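Garnar Wrist Kit: Set-up Guide
Section 4. Fitting and first recording

1. Put on the gloves, then strap a controller over the back of each hand.
2. Fasten the wrist units and plug in the cables.
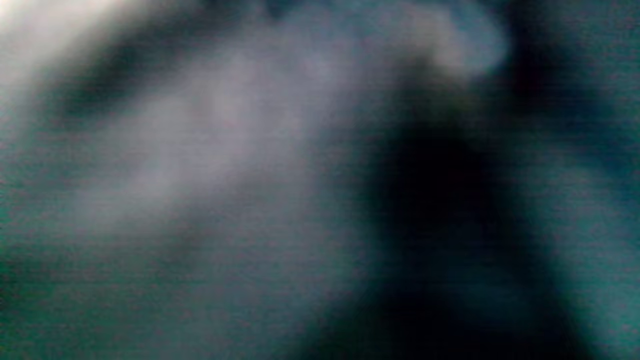 Page last changed: November 13, 2023

3. Spread a garment on the table and press it down with both hands.

Caution: Keep cables clear of chair wheels.

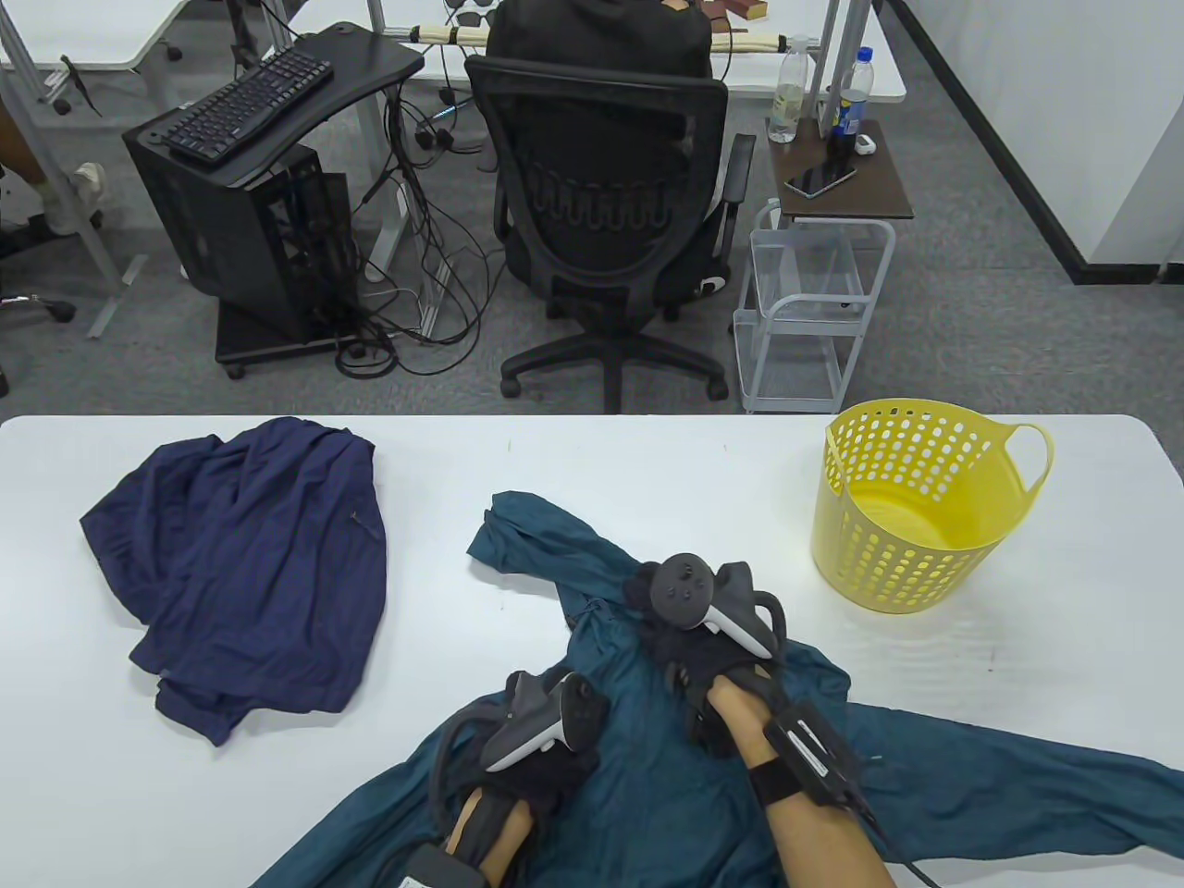
4. Fold at your normal speed. Stop after 30 folds and save.

Note: The Tesov plan holds 100 recordings. Delete old ones before starting another set.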